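The Film Night Kit: projector, screen and sound for hire

Hire | What's in the kit | Setting up | Prices | Questions | News

If you want to put a film on a big screen in a room that isn't a cinema, this is the kit I'd want somebody to hand me. I put it together after years of helping at film nights where the projector came from an office, the sound came out of the projector and the screen was a bedsheet with a fold down the middle (you could follow that fold across every face for two hours). I loved those nights, I really did, but I'd also sit there thinking how much better the film would look with an hour's more care and a few decent bits of equipment.

So I bought the bits of equipment, one after another, and now I hire them out as a set. It all fits in the back of an ordinary hatchback with the seats down. I've shown animated films to a hall full of under-tens with it, subtitled dramas to nineteen people and a dog, and one very long western that I won't be repeating.

What's in the kit

The projector is a Plevex, the middle one of their home cinema range. It's Full HD, it has two HDMI sockets on the back and it has a proper zoom lens, so you can stand it on a table halfway down the room or right at the back and still fill the screen. I know there are 4K ones about. I tried one next to this one in the same room and, from the third row, with the sort of discs people bring, I couldn't have told you which was which. What I could tell was the colour. The Plevex does lovely skin tones straight out of the box and it doesn't turn night scenes into grey soup, and that matters a lot if you're showing anything drawn or painted, where somebody has spent months choosing exactly that shade of blue.

It takes a lamp and not a laser, and I keep a note of the hours. I change the lamp at 700 hours, well before it needs it, as lamps get dimmer so slowly that you don't notice until you see a new one. There's always a spare in the case. Please don't fit it yourself while the old one is hot!

The screen is a Brunatus folding frame screen, 111 inches corner to corner, widescreen shape. The frame opens out like a big clothes airer and the white fabric snaps on with poppers, which pull it completely flat. It has a black border all the way round and a black backing, so light doesn't leak through from a window behind it. I did think about going bigger. But most halls round here have a lower ceiling than people remember, and with this one you can get the bottom edge up above head height for the front row and still have room at the top. Subtitles are the test. If the people at the back can't read the bottom line of text over the heads of the people in front, half of them will give up by the twenty-minute mark.

The sound is two powered speakers on stands with a small mixer between them, also Brunatus. They are 300 watts each, far more than you need for dialogue and just enough for a thunderstorm. I've put a strip of yellow tape on the mixer at the level I use for an ordinary-sized hall. Start there. There's one microphone in the bag for introductions and raffle numbers.

The player is a plain Blu-ray player which does DVDs as well, all regions. If you're bringing a laptop instead, there's an HDMI lead that's ten metres long and a handful of adaptors in the little tin. I can't promise I've got the adaptor for every laptop ever made, so do have a look at the side of yours and tell me what shape the hole is.

Everything travels in two padded Zosport bags and one hard case. The bags were made for carrying cricket kit and they are brilliant, they've got wheels and wide straps and they've been through puddles and up church steps. The long one is the screen and the stands, the short one is leads, mixer, tape, gaffer, torch and spare fuses. The hard case is for the projector and the player only. Please don't put leads in on top of the lens.

Full list, which is also taped inside the lid of the hard case:

Plevex projector, remote and spare lamp
Brunatus folding screen, fabric, legs, two sandbags
Two speakers, two stands
Mixer, microphone, microphone lead
Blu-ray player and remote
HDMI leads, one short, one long
Mains extension reels, two
Rubber cable mats
Tin of adaptors
Torch, gaffer tape, spare batteries for both remotes

Setting up

Two people can do it in forty minutes. One person can do it in an hour and a quarter, and will be a bit cross by the end. Do the screen first, while you've got the floor clear. Open the frame flat on the ground, pop the fabric on along the top, then the bottom, then the sides, and only then bolt the legs on and walk it upright. If you do the sides first you'll run out of stretch and think I've sent you the wrong fabric. I've had that phone call more than once.

Then the projector. Put it square on to the middle of the screen if you possibly can. There is a keystone setting in the menu that straightens up a wonky picture, but it does it by throwing some of the picture away, and everything goes a little soft. I'd always sooner move the table.

Put the speakers either side of the screen, a bit forward of it, pointing at the back corners of the room. Run the leads round the edge and put the rubber mats over anything that crosses a doorway.

Then — and this is my one real plea — play ten minutes of your film before anyone arrives. Play a bit with talking and a bit with music, and walk to the back row and sit down. Check that the subtitles are the ones you wanted, check that the disc hasn't decided to speak to you in Italian, and check that it's filling the screen. An animated film with everyone looking slightly too wide is an odd sort of evening.

Blackout is up to you. In winter it's easy. From April onwards you'll want proper curtains or a later start, and I do have a roll of black lining fabric and a bag of clips that I'll throw in free if you ask when you book.

Prices

One evening, collect and return: £65
Weekend: £95
Whole week: £160
I bring it, set it up, run it and take it away: £140, within fifteen miles of Dolan
Popcorn machine: £20 extra, and you clean it

There's a deposit of £300, which I don't bank unless something comes back broken. Schools, libraries and film societies can pay afterwards by invoice. If you run a monthly film night, book six at once and I'll knock one of them off the bill.

Questions I get asked

Will it be bright enough outdoors? After dark, yes. At dusk you'll be squinting. I don't hire it out for outdoor use without me being there, partly for the rain and partly for the wind, as the screen makes an excellent sail.

How many people can watch? I'm happy with it up to a hundred and twenty or so on flat chairs. After that you want a taller screen, and I can point you towards people who have them.

Do I need a licence to show the film? Almost certainly, if it's anywhere other than your own front room, and sometimes even when it's free to get in. It isn't included in the hire and I can't sort it for you, but I can tell you where to start asking. Start early. Older and foreign-language films can take a while to clear, and you don't want posters up before you've had a yes.

Can you recommend a film? Oh, don't start me. I've a list of more than 600 that I've seen with an audience in the room, with notes on how they went down, and I'll happily talk you through it. For a mixed family crowd I'd pick something hand-drawn, under ninety minutes, with not too much plot at the start while people are still finding their seats.

Can I use it for a slideshow or a quiz? Course you can. Same price.

Does the fan make a racket? It hums. In the quiet setting you won't hear it from two rows away, and the picture's a touch dimmer. I leave it on quiet for anything with long silences in it.

News

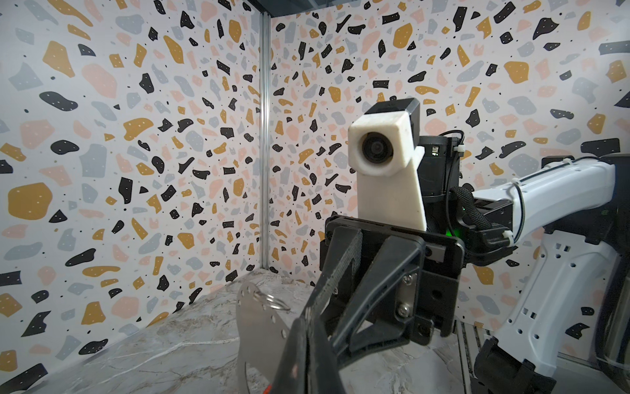
Dolan, 1/5/22

A few changes to the kit for the summer. The old stands have gone, the ones with the collar that slipped, and there's a new pair that lock with a pin. They're a little heavier but I'm so much happier walking away from them with children about.

I've also replaced the long HDMI lead, which had started giving a flicker every time somebody trod near it, and I've put the new one on a proper drum. Please wind it back on loosely. Tight coils are what killed the last one!

The player has had a software update and is now much quicker with newer discs. It used to sit and think for so long that people assumed it had crashed and took the disc out, and then of course it had to start thinking all over again. If yours still takes its time, give it a full minute.

The popcorn machine is away having its heater looked at. If you've already booked it I'll take the £20 off and bring a box of ready-made instead, salted or sweet, just say which.

Booking

Use the form at the bottom of the page or ring me, evenings are best. Tell me the date, the place, how long the room is from the front wall to the back, and whether there's a plug at both ends. If you know what film you're showing, tell me that too. It makes no difference to the price, I just like to know.

Collection is from my house in Dolan any time after four the day before, and it needs to be back by noon the day after. There's space to park outside, and I'll help you load it.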